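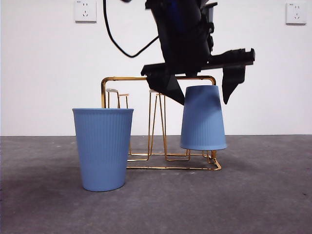
Operating Rules and Episode Acceptance Criteria for a Shared Tabletop Manipulation Cell

Project report, Applied Automation Laboratory
Edith Puma and Oluf Oddsson
August 24, 2022

1. Scope

This report sets out the working rules written for the Kuruc cell during our project and records how each was tested. The cell is a single arm with a parallel gripper, used for placing and removing household items on small fixtures. The task treated here is cup handling on a wire drying rack. The rules cover setup, speed, operator position, recording, and the criteria by which an episode is accepted or rejected.

Electrical installation, controller firmware and the design of the gripper fingers are outside the scope. The fingers were taken as supplied.

2. Background

Before the project the cell had a one-page notice with the emergency stop location and a list of approved users. Each group kept its own habits for everything else. When the recordings of two groups were merged in the Favov archive, the same outcome had been labeled a success by one group and a failure by the other. A cup left leaning against a holder was the most frequent case. The differences could not be resolved afterward from the logs, and the merged set was withdrawn.

We were asked to produce a rule set short enough to be read at the start of a session. The first draft ran to 3,000 words. It was tried by the Gulham group and was not followed, mainly for its length. The version described here has 900 words and fits on both sides of one sheet.

3. Definitions

Episode: one continuous recording from the home position to the home position.

Workspace: the volume the arm can reach with the gripper fully open, including the fingers.

Supported: carried by the rack alone, with no contact between the cup and the floor surface or the gripper.

Inverted: rim down, base up.

Idle item: an object in the workspace that is not the target of the current episode.

The definition of "supported" replaced the word "placed" used in the first draft. With "placed," a cup standing on the surface inside the rack could be accepted.

4. Setup rules

4.1 The rack stands directly on the work surface. No mat, tape or clamp is used unless the task sheet calls for it. If the rack moves during an episode, the episode is kept and marked "fixture moved."

4.2 Idle items may be present. Their position is chosen before the arm is enabled and is not corrected during the episode. An upright cup in front of the rack is permitted, provided the approach path on the task sheet does not cross it.

4.3 Free cable on the arm must have enough slack for full wrist rotation and must not be able to drop below the gripper plate. The operator checks this by moving the arm by hand through the wrist range with the drives off. A hanging loop above the arm is acceptable. A loop that can catch on the rack is not.

4.4 Wall outlets behind the cell are used only for equipment listed on the sheet. No lead may cross the work surface.

4.5 Damaged or bent racks are removed. A holder that has been straightened by hand counts as bent.

5. Motion rules

5.1 Approach to a rack is made from above. Lateral approach is permitted only when the task sheet states it and the supervisor has signed.

5.2 The gripper is opened fully before descent. Both fingers must clear the rim or base of the target by a visible margin on each side. For an inverted cup the narrow end faces the gripper, and the open fingers straddle it with room to spare; the risk is at the lower part of the stroke, where the cup widens and a fingertip can land on the wall or reach the rack wire.

5.3 The descent is made in 2 stages. The arm stops above the target, the operator confirms alignment, and the arm continues at reduced speed. The stop is retained in recorded episodes and is not edited out.

5.4 If a finger contacts wire, the operator stops the arm and does not attempt to pull free under power. Thin wire deflects and then releases, and in our trials the release displaced the rack more than the contact itself.

5.5 No more than 3 consecutive attempts are made on one target. After the third, the arm returns home and the setup is checked from 4.1.

6. Operator rules

6.1 One person operates. A second person may observe but gives no commands except "stop."

6.2 Hands stay out of the workspace while the drives are enabled, including for the removal of a fallen cup. This was the rule most often broken in the Gulham trials. The usual case was an operator reaching in to straighten an idle item between episodes without disabling the drives. The revised sheet places 6.2 at the top of the second side in larger type.

6.3 The emergency stop is within reach of the operator without standing up. It is pressed once at the start of each session to confirm function, and the result is entered in the log.

7. Acceptance criteria

An episode is accepted as a successful placement if all of the following hold at the last recorded instant:

a) the cup is inverted;
b) the cup is supported, as defined in section 3;
c) the gripper is open and clear of the cup;
d) no idle item has been knocked over.

An episode that fails any criterion is labeled a failure and retained. It is deleted only if the recording is incomplete. Partial credit labels such as "almost" and "good enough," found in both of the older sets, are not used.

Criterion (b) is difficult to judge when the rim is close to the lower wires. The fixed camera looks slightly across the rack, and a small gap under the rim may be hidden by the base bars. In such cases the labeler enters "undetermined" and the episode goes to a second labeler. If the second labeler is also unable to decide, it is labeled a failure.

8. Trial of the rules

The sheet was tried by operators from Gulham and from our own course. Rerkico lent the rack fixtures. Each group recorded a set under the rules, and the sets were exchanged for labeling without the original labels.

Disagreement between labelers remained only for criterion (b). Criterion (d) caused none once "knocked over" was read as lying on its side; a cup that has shifted but still stands is not a failure. The wording on the sheet has been changed accordingly.

Rule 5.3 was disliked by operators with earlier experience of the cell, who found the intermediate stop slow. It was kept. Misaligned descents were caught at the stop, and the log entries for those episodes were easier to read.

9. Limitations

The rules were tested on one arm, one type of rack and ribbed plastic and ceramic cups. Transparent cups were not tried. The margin in 5.2 is judged by eye, and a measured value would be preferable, but the two finger profiles on the cell differ and a single number would not fit both. Lighting was held constant throughout.

10. Further work

A second trial is planned for November with plates and a deeper rack. Rule 5.1 will need revision for plates, which cannot be removed from a slotted fixture without some lateral motion. Oluf Oddsson will maintain the sheet until then. Changes are to be submitted in writing with the rule number and the episode that prompted them.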